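clelia-tray

README / data card, last touched 12 Nov 2024

Pick and place recordings from the arm we built in the Hollau shared workshop. Arm is called Clelia. Kitchen counter at the back, next to the sink, becuase that's the only flat bit with a free outlet at night.

What's in it

179 episodes kept, 3 camera views (one wrist, two fixed). Joint positions, gripper opening, commanded targets, pad frames. All teleop, no scripted runs. Train/val split is 148 and the rest, split by episode, list is in splits.txt. Don't reshuffle, the val ones are picked to have object positions that aren't in train.

Fingers

Third version. Pads are lit from inside, bright, and they throw color on whatever you hold. Auto exposure on the wrist cam was a mess with it, so exposure is locked at 800 (driver units, not microseconds). Pad centers still blow out to white on a firm grip. If your model only wants the object, crop the lower corners of the wrist view or mask the pads, mask script is in tools/. The green block is the reference grasp, use it to check finger alignment before anything soft.

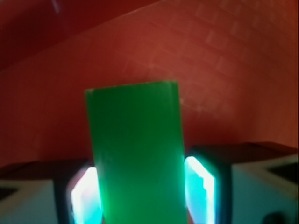 Dong, on the issue tracker: locking exposure fixes the flicker but your pads still tint the object, so a color classifier trained on held frames is going to be off on anything sitting in the tray. I'd store a pads-off frame before each grasp and keep it with the episode.

Fair. Added from October on, field is pre_grasp_rgb. Older episodes have it as null, please check for that before you load, the loader does not.

Build notes

Servo brackets are the stock Tolstead ones, redrilled. Cable to the gripper is in braided sleeve and needs a generous loop or it tugs at the last joint and the zero drifts. Re-zero at every power up. Mount bolts work loose after a long session, check them. Firmware in fw/, flash the wrist board first and then the base or it hangs at boot. 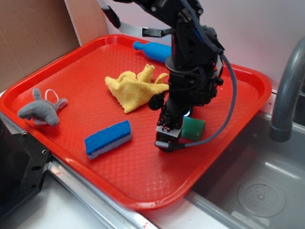
Resets are by hand, between episodes, and the operator types the target name before starting. Names are lowercase, one word, see objects.txt. Start poses vary on purpose. The hard ones are the soft ones: the yellow cloth bunches up different every time, and the plush has a string loop that's an easy grab if you get it and a snag if you don't. Both grips are labeled success if the thing gets lifted. The sponge is labeled by object only, not by which side is up. The red tray's crosshatch floor gives pale streaks under the counter light and depth is noisy there, fill or ignore.

Known problems

- timestamps on the side cam lag the joints, offset is in meta.json per session
- a few episodes have the operator's hand in the first frames, flagged hand_in_view
- gripper opening is in raw servo ticks, conversion in tools/ticks.py
- faucet side of the workspace has no reach data, soft limit stops the arm early

License

Data CC BY 4.0, code MIT. CAD for the fingers goes up when the fourth verison is printed. Issues on the tracker, not email pls.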